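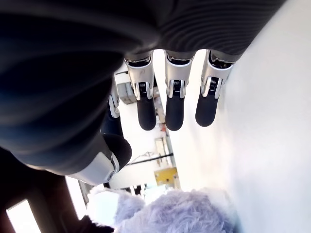

3. Materials and Setting

3.1 Choice of soft toys

Soft toys were treated as a separate group in this study because earlier work on household tidying tends to place them with "toys" in general, next to blocks, cars and board games. In the home interviews, parents did not talk about them that way. Vasiliki Moschos, who carried out the interviews in Inville, found that parents often had a fixed place for hard toys and no fixed place for soft ones. Soft toys moved between beds, couches, cars and kitchen tables, and were put away last. Several parents said they left them out on purpose until bedtime.

The item list from the interviews held 2,367 entries, of which 13 types of object were kept for the sorting task. Three of the 13 were soft toys. They were chosen to differ in pile length, in color and in how easily the animal could be named. Toys with batteries, sound boxes or hard plastic faces were left out. So were toys sold as characters from films or television, as these were usually sorted by the name of the character.

Pile length mattered more than we had planned for. In the pilot, short-pile toys were picked up by the body, and long-pile toys were more often picked up by an ear or a limb. Participants also took longer to say what a long-pile toy was when the face was turned away. For this reason the starting position of each toy was fixed and written on the trial sheet, with the direction of the face and ears noted separately.

3.2 Tags and labels

Sewn-in tags were left on. Chatzigeorgiou and Katsaros argued for removing them, on the grounds that a tag gives away which side of the toy is the back or the bottom. Against this, nearly all of the soft toys seen in the interviews still had a tag, and cutting it off would have made the study items less like the ones people have at home. Tag position was added to the item record. Paper price labels and plastic loops were removed before the first session.

3.3 Tables and tableware

Sorting began from a table, as this was the place where parents most often described mixed clutter: a toy, a dish, mail, a charger. White tops were preferred so that light-colored items would have to be found by shape and texture as well as by color. Tableware was included with the toys in the mixed condition only. The soft toy was the item most often moved first in that condition, and plates were often left until the end.

Pale purple proved to be a useful color for the long-pile toy. It was easy to tell apart from a white surface in normal room light, but under strong light the fibers looked almost gray, and participants described the same toy as purple, lilac, gray and "a sort of pink." Color words were therefore not used in the instructions. The toy was called "the soft toy" in the single-toy condition and "the rabbit" when another soft toy was present.

Figure 1. Lavender plush toy with an upright ear, a round white patch and a small white tag, held just above a white table. A round white plate is also on the table.

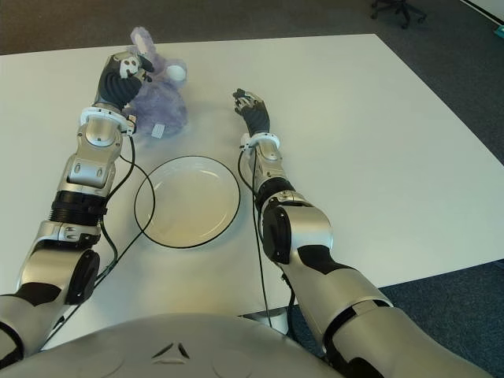 3.4 Procedure

Each session lasted about 20 minutes. Participants were asked to clear the table as they would at home and were given a shelf, a bin and a tray, none of them labeled. Annag MacKinnon ran the sessions, and Manolis Papadakis coded the order of items and their end location from the trial sheets. A soft toy set on top of the bin lid was coded as "displayed," and one placed inside the bin as "stored." If a participant moved a toy twice, only the final location was used.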